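4. Setting up a new sherd catalog in Plerkonel

Before you begin, finish washing and marking your porcelain. Plerkonel can sort by paste, glaze and decoration, but it has no opinion on mud.

1. Open Plerkonel and choose New Catalog. Enter the site name as it appears on your finds bags. If the bags disagree with each other, settle the argument now.

2. Choose a numbering scheme. Jastier numbers run straight through; Botlow numbers restart with each trench. The choice is permanent.

3. Set the first number. The sample catalog stops at 228, so new users often start at 229 out of politeness. Start at 1.

4. Under Paste, pick a term list. The Hedegaard list has 54 terms, of which four mean "grayish."
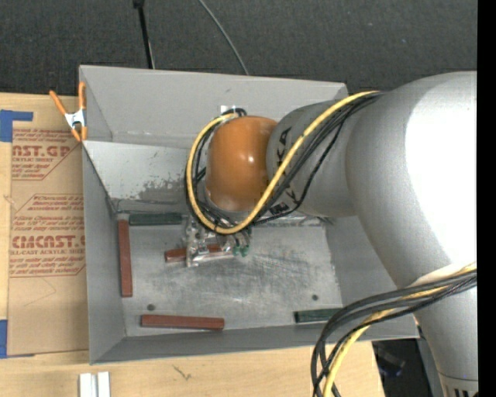
Figure 4. Sheet-metal bin with sloped walls, robot arm at right.

5. Enter a test sherd. Fill in paste, glaze, decoration and thickness, then press Save. An error 301 means you typed "bone china?" in a field that does not accept question marks. Put your doubts in Remarks, where there is plenty of room for them.

6. Delete the test sherd. Several published totals are one too high.

Note: A catalog holds up to 1,440 records. Past that, Plerkonel opens a second volume and asks you to name it. "Final" is a poor choice.

CAUTION: Do not use Merge Joining Sherds on pieces that merely look as if they belong together. Merge cannot be undone, and the program will cheerfully give a teapot two spouts.

CAUTION: Back up before changing any attribution. Export the old list with its date attached and keep it with the site records.

To import analysis results from a spreadsheet, go to section 5.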